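Section 4: Fitting the shelves and levelling the cabinet

Hosterow tall storage cabinet, two-door
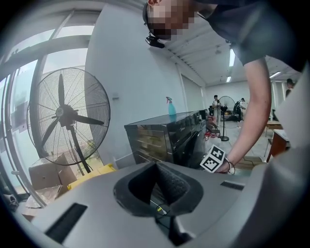

Read this section through once before you begin. The carcass should already be standing upright, with the back panel fixed and the plinth in place, as set out in Section 3. If the back panel is not yet on, go back and fit it now. The cabinet will not stay square without it, and the doors in Section 5 will be very hard to line up.

Allow an hour for this part of the work. One person can fit the shelves, but levelling and wall fixing need two.

What you will need

Crosshead screwdriver
Spirit level, the longer the better
Tape measure and pencil
Drill and a bit to suit your wall
The bag of fittings marked C
The hex key from bag A

Wall plugs and wall screws are not supplied. Different walls need different fixings, and a hardware shop will tell you what suits yours if you know whether the wall is brick, block or plasterboard.

4.1 Moving the cabinet to its place

1. Clear the floor where the cabinet will stand. Take up any rug or loose mat.

2. Check the wall for a skirting board. The lower back edge of the cabinet is cut away to clear a skirting of up to 19 mm in thickness. If yours is thicker, see the note at the end of this step list.

3. With one person on each side, tip the cabinet back slightly and walk it into position. Do not drag it. Dragging puts a sideways load on the feet and can pull the threaded inserts out of the plinth.

4. Leave a gap at each side if you can. The doors open past the width of the carcass, and a cabinet pushed hard into a corner will only open fully on one side.

5. Check that no socket or switch is covered. A socket behind the cabinet can't be reached once the wall bracket is on.

Note: Where the skirting is too thick, fix a timber batten to the wall at the height of the top bracket, and screw the bracket to the batten. The batten should be the same depth as the gap between the cabinet and the wall. Measure at the top, as walls often lean.

Caution: Do not move the cabinet with the shelves loaded, even a short distance.

4.2 Levelling

The cabinet stands on adjustable feet, which are turned from inside through the holes in the bottom panel. Each hole has a small push-in cap. Keep the caps somewhere safe while you work.

1. Open out the hex key and put the long end down through the front left hole until you feel it drop into the foot.

2. Turn clockwise to raise that corner and anticlockwise to lower it.

3. Lay the spirit level across the bottom panel from side to side, close to the front edge. Adjust the two front feet until it reads level.

4. Turn the level so that it runs from front to back. Adjust the rear feet in the same way.

5. Go back to the front edge and check again. Moving the rear feet nearly always upsets the front a little.

6. Hold the level upright against the inside of each side panel. If the bottom is level but the sides are not upright, the carcass is out of square. Loosen the back panel screws by half a turn each, push the top of the cabinet gently until the side reads true, and tighten them again.

7. Press down on each corner of the bottom panel by hand. There should be no rocking. If one foot is not touching the floor, wind it down until it takes some weight.

Each foot has 14 mm of travel. Do not wind a foot beyond this. The thread will still turn but there will not be enough of it left in the insert to carry the load. On a badly sloping floor, put a piece of hard packing under the low feet and adjust from there.

Do not refit the caps yet. You may need the feet again when the doors are hung.

4.3 Fixing to the wall

Warning: The cabinet must be fixed to the wall before anything is put in it and before the doors go on. Tall furniture can tip forward if a child climbs on it, or if both doors are opened with most of the weight on the upper shelves.

1. Take the two steel brackets from bag C. The side with the slotted hole goes against the wall.

2. Screw each bracket to the top panel using the short screws and the holes already drilled. Leave the screws slightly loose.

3. Mark the wall through the middle of each slot with a pencil.

4. Before drilling, check for pipes and cables. Take extra care directly above a socket or switch, where cables usually run.

5. Swing the brackets out of the way, or ease the cabinet forward, and drill the wall.

6. Fit your wall plugs, bring the cabinet back, and drive in the wall screws until the brackets are held but can still slide.

7. Check the level once more. When you are happy, tighten the wall screws and then the short screws.

On a plasterboard wall, fix into the studs wherever possible. If the studs do not line up with the brackets, use the batten method described in 4.1 and screw the batten to the studs.

4.4 Fitting the shelves

The cabinet comes with 4 loose shelves and one fixed shelf. The fixed shelf went in during Section 3 and must stay where it is, as it holds the sides together. The loose shelves can go at any height you like above and below it.

1. Decide what you want to store before you choose the heights. Box files need more room than most people allow, and it is easier to measure one now than to empty a shelf later.

2. Count the holes up from the fixed shelf, or down from it, and push a shelf pin into each of the two holes on the left side. Do the same on the right side. The front and rear pins must be at the same height.

3. Push each pin in until its collar is flat against the panel. A pin that will not go all the way in usually has dust in the hole. Clear it with a matchstick. Do not use a hammer.

4. Hold the shelf at an angle, one end higher than the other, and bring it in through the front. Lower it on to the pins with the finished edge facing you.

5. Check that the groove on the underside has dropped over the rear pins. The shelf should not slide forward when pulled lightly.

6. Repeat for the others, working from the bottom up.

If a shelf rocks, one pin is in the wrong hole. This is the most common fault reported to us and takes a moment to put right.

Shelves should be loaded evenly. Put the heaviest items at the bottom and keep the top shelf for light things such as spare bedding or empty boxes. Do not stand on a shelf to reach the one above - use a step.

4.5 Checks before going on to Section 5

Both wall brackets are tight.
The bottom panel is level in both directions.
The cabinet does not rock.
Every shelf sits on all its pins.
The caps for the foot holes have been kept.
All packing has been taken out from inside the carcass, including the card strip under the top panel.

If something is missing

Check the inner folds of the carton first. Bag C is taped to the inside of the lid and is often thrown out with it. If a part is missing or damaged, write to the parts desk at Ruawai with the model number, 924, and the letter of the bag. The model number is printed on the label inside the left-hand side panel. Heather Maihi and Edem Kwofie look after parts requests. Small fittings are sent out on Friday, so a request that reaches us on Friday afternoon will go out the following week.

Customers who bought through the Dostville shop may collect spare pins and brackets from the counter there. Please take one of the old parts with you, as the pins for the earlier Waranness cabinet look much the same but are slightly thinner and will not hold a shelf safely in this one.

Continue to Section 5: Hanging and adjusting the doors.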